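Code Issues Releases Wiki About

Latside Meteor Reports — data card

Latside is a small collection of meteor observations made by people without any special equipment, only their eyes and a sheet of paper. The reports are from one night of the Perseid shower, 12 August 2021, and from two practice nights in April of the same year. The package has around 800 rows. I typed all the paper sheets myself, so the errors of typing are my own.

What is in the package

reports.csv has one row for every watching period of 20 minutes.
sites.csv has one row for every watching place, with the sky conditions.
notes.txt has the free comments, in the language in which they were written.

Columns in reports.csv

site: short name of the watching place. The two largest are Braliren (a hill above the town) and Nnaji (a football field).
start: beginning of the period, local time, 24 hours.
count: how many meteors the observer saw. Zero is a real value. Empty means that the observer forgot to write it.
shower: how many of them the observer thinks were Perseids. Please use it with care, see below.
cloud: part of the sky under clouds, from 0 to 80. Above 80 we asked people to stop and rest their eyes.
faintest: the faintest star the observer could find, in magnitude. Many beginners left it empty.
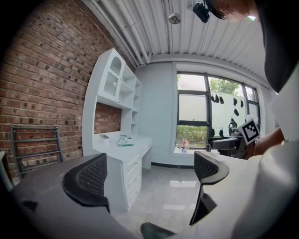 Olumide Haruna wrote after the first release that the column "shower" should be removed completely. In his opinion a beginner who sees a fast light at the edge of the eye cannot tell from which direction it came, and the number gives a false feeling of precision. He also asked why the moon is not in the table.

I understand the objection, but I decided to keep the column. The experienced observers did trace the paths backward to the radiant, and their work would be lost. From version 2 there is a column "experience" with the values new, some and long, and you can filter by it. For the moon I have no column, because it set early on the August night and was the same for all the sites. For the April nights you must calculate it yourself.

How the reports were made

Every observer received a printed sheet, a red light and a page of instructions. They had to wait in the dark before the first period. Groups could sit together but had to count separately and not speak aloud when they saw a meteor. At Nnaji this rule was not followed in the first hour — people shouted, of course — and these rows have the value 1 in the column "shouting".

Known problems

The clock at Braliren was wrong by 40 seconds. I did not correct it, as it makes no difference for periods of this length.
Two sheets have the same observer code, B7. They are different persons. In the file they are B7 and B7x.
Dew made some pencil marks hard to read. Where I was not sure, the count is empty. 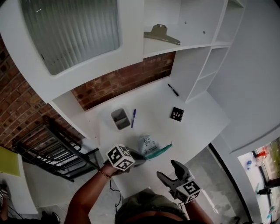
The comments in notes.txt were not translated. Some of them describe colors, trails which stayed in the sky for a few seconds, and one bright fireball that was reported from both large sites. If you want to compare the two reports of the fireball, use the start times and not the order of the lines.

Use and citation

You can use the data for any purpose, including teaching. Please cite as: Thắng Lưu, Latside Meteor Reports, version 2. The script for reading the files is in the folder furnska, named after the older program Furnska, from which I took the date functions.

Corrections are welcome through Issues. Please give the site, the observer code and the start of the period, so I can find the paper sheet.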